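Trenero Automation Newsletter
Home | Cells | Service Notes | Training | Archive

Jan 20, 2026
By Nathalie Hermans

Service note: finger pads and wrist camera on the two-arm cell

The two-arm cell at the Punberg site went back into daily use last week after a pad change and a full camera check. Joris De Smet did the mechanical work and Yoshinori Ikeda the calibration. The notes below cover what was done and what operators should now do differently.

The old finger pads had run for 2,439 grip cycles since the last change. That is well inside the number we planned for, but the left pad had started to lift at one corner and small parts were rotating in the grip. The cause was adhesive residue left from the previous set. Pads must go onto bare, clean metal. Wipe with solvent, wait for it to dry, then press the new pad down with the finger supported from behind. Do not let the linkage take the load.

The pivot bolts were checked at the same time. One on the right finger had backed off by less than a quarter turn. It was removed, cleaned and refitted with thread locker. The fingers were then opened and closed 20 times by hand command, at low speed, with no part in place.

The camera cable needs more care than the fingers do. It has to keep enough slack for full wrist rotation, but a loop that is too large drifts into the camera's view or catches on a pivot. Run the wrist to both ends of its travel after any work in this area and watch the cable the whole way. If it goes tight, stop and reroute it. Cable ties go on finger-tight, with the cut end facing away from the linkage.

Crates stay within reach of the arms during setup, so check clearance with a crate in position as well as on a bare desk. The wrist camera gives a fair idea of how close things get: with the gripper open, both green pads are in view, along with the neighboring arm, the crate and the forearm of anyone working beside it.

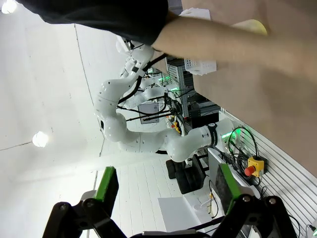 Restart procedure

1. Confirm that no one is within reach of either arm. Both arms count, including the one you are not working on.

2. Press the emergency stop, confirm that both arms drop out, then release it and reset from the controller. A stop test on one arm only is not a valid test.

3. Home the arms one at a time. Keep speed at 7 percent until both are home.

4. Run the camera calibration. It takes up to 300 seconds. Leave the room lights as they are for the whole run; a change partway through gives a bad result without raising a fault.

5. Pick and place one test part from each crate position. Write the result in the cell log with your initials.

Open items

The spare pad set is with Jelle Dewulf. A second set is on order from Clultberg and is due in March. Until it arrives, report a lifting pad the same day and do not glue it back down.

The log sheet has a new column for pad cycles. Josefien Boersma will move the old entries over. Read the count from the controller at the end of the shift, before power-down, as the displayed value clears on restart.

Contact: Cell Service Desk, Trenero | Copyright 2026 Trenero | Back to top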